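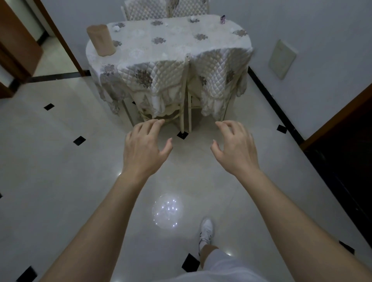

6 min read

Section 4. Recording chores at home with the Trimard head camera

By now you've got the camera charged and paired (if not, hop back to Section 3, I'll wait). Now for the fun bit: doing ordinary chores so the model can learn from your hands. I've recorded 259 of these in my own place and I still mess up the first one most mornings, so don't sweat it!

1. Put the headband on and snug it up until it stops sliding when you nod. Tilt the lens down a notch. You want your hands to show up in the lower half of the preview, with the furniture you're working on just past them.

2. Pick one chore from the Enska list in the app. I like starting people on "dining chairs" – pull them out, push them back in.

3. Stand behind the chairs and tap Record. Hold your hands open in front of you for a slow breath before you touch anything. The software uses that pause to find your fingers.

4. Reach for the chair backs at your normal speed. One chair or two at a time, both are fine, but say which in the label afterward.

Note: Fabric covers are welcome. Ruffles, skirts, quilting, big flower prints, leave it all on. My early sets were nearly all bare wooden chairs, and the model got really confused the first time it met a slipcover.

5. Pull, pause, push back. If a cover slips or a leg catches, keep going and fix it the way you would any other day. We keep those takes, and Vicente Bustos, who checks the labels, is always asking for more of them.

6. Tap Stop, then set the chairs a little differently and go again. Leave the stuff on the table where it is.

CAUTION: Glossy tile can be slick, and you'll be looking at your hands instead of your feet. Wear shoes with some grip and don't walk backward while pulling.

CAUTION: Turn phone screens face down and put mail away before you record. Faces get blurred at upload, but paper doesn't.

Note: Shiny floors bounce the ceiling light right back at the lens. A bright spot is okay. If the preview starts pulsing, switch exposure to Locked (Settings > Lens) and start that take over.

Uploads go to the Lundley folder overnight. Any take under six seconds gets tossed automatically, so if yours has vanished, check the length first.

We use cookies to remember your place in this guide. Accept / Manage choices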